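Unit 5: Marking Out a Work Surface for Small Tableware
Course handout, Trutgate Household Methods

A work surface is laid out before any tableware is brought to it. The order is covering, grid, then objects.
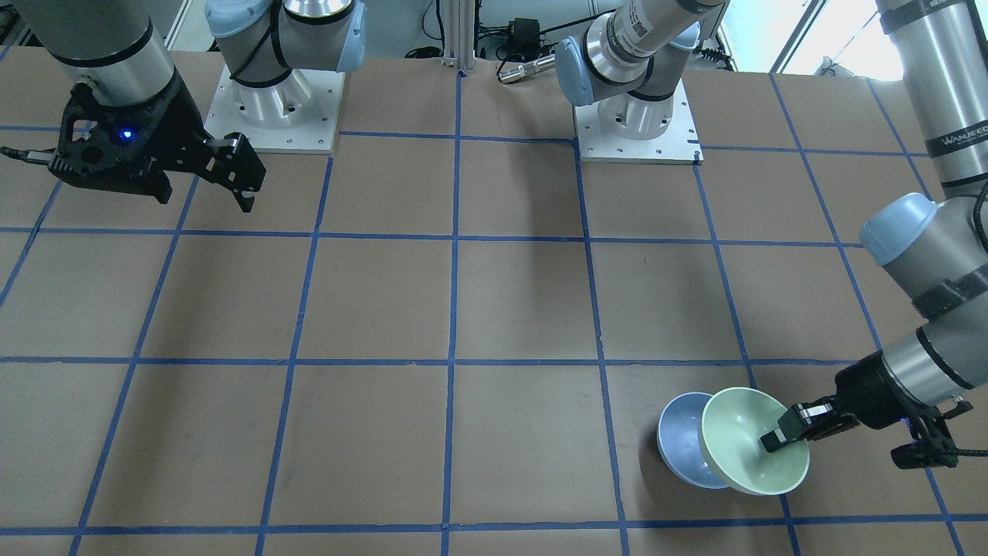 The covering should lie flat and reach past the area in use on every side. Kraft paper is the default in this course. It gives a plain, even ground against which bowls in pale colors remain easy to see, and it can be replaced in one piece. Wrinkles are worked outward from the center by hand before the edges are fixed.

Grid lines are laid in colored tape directly on the paper. Blue on light brown has enough contrast under ordinary room lighting. Cells should be close to square. Exact squareness is not required, but a cell must be wider than the widest bowl in the set, with clearance left for handling. For the Tautahi bowl set, allow about 6 inches per side. Lay all lines in one direction first, then cross them. Press the crossings down firmly; a raised crossing will tip a light bowl.

Rows are numbered from the far edge of the table. Columns are lettered from the left. A position is always given row first (2C, 3A). Write positions on the record sheet and keep the tape itself unmarked.

Handling of bowls

A bowl may be held at the rim or from beneath. The rim hold has one contact inside the wall and one outside, and it leaves the base free to be set down level. Its weakness is rotation: when the hold is far to one side, the opposite side drops. Keep lifts low, and lower the bowl until the whole foot is in contact before releasing. Nested bowls are separated before they are placed.

Terms

Cell: the area enclosed by four tape lines.
Clearance: the distance from the bowl rim to the nearest line.
Foot: the part of the base that touches the surface.

Exercise 5.2

Draw a grid plan for a set of 9 bowls. State cell size, clearance and order of placement. Bring the plan to the March session.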